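Subject: Re: [flooring] Underlayment for the Tremen building, second floor

Answers to the points from the last message, plus the numbers I have now.

1. Area. The rooms on the second floor come to 3,784 square feet with closets. The hallway is separate and stays vinyl.

2. Pad. Plarnis quoted two rebond pads, both 8 pound density. I would take the 3/8" one. The 7/16" feels nicer underfoot, but the carpet warranty stops at 3/8" for a low loop and I don't want to argue with them later.

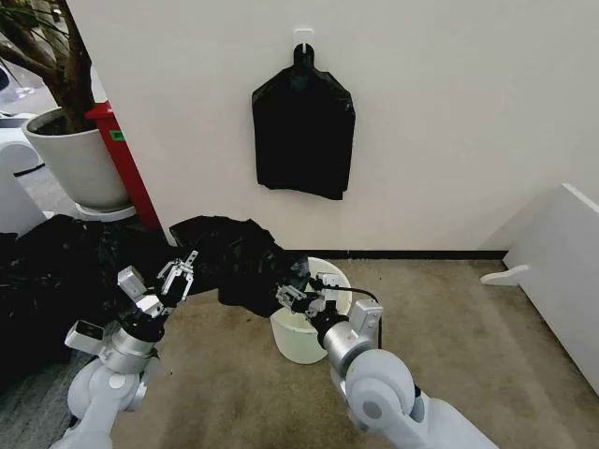 3. Tack strip. Reuse what is sound along the outside walls. Replace it at the doorways, where it has been pulled up twice already. I put in for 360 feet of new strip.

4. Seams. Rolls are 12 feet wide. Two of the rooms run 16 feet, so each of those gets one seam. Please keep it away from the door and run it toward the window.

5. Delivery. Briem can hold the rolls until March. After that they charge storage. The rolls need a day or two in the heated rooms before anybody cuts them.

One more thing on the old glue. The Kumow adhesive remover works on the yellow residue but leaves a film, and the seam tape won't hold over it. Wash it twice with plain water and let it dry overnight. I did the test patch by the stairs that way and it was fine in the morning. 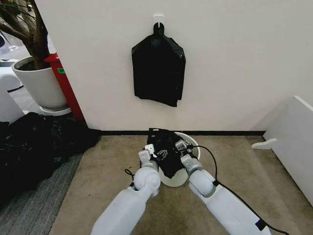
On the pad question, an earlier message to the list said:

> I would still look at the 7/16" for the two end rooms.
> The price difference was around 2,000 for the whole floor,
> so for two rooms it is much less. Did Plarnis say whether
> they will split the order? Also, are the transition strips
> at the hallway included or do we buy those ourselves?

They will split it, but see item 2 about the warranty. Transition strips are not included. I need the door widths before I can order them.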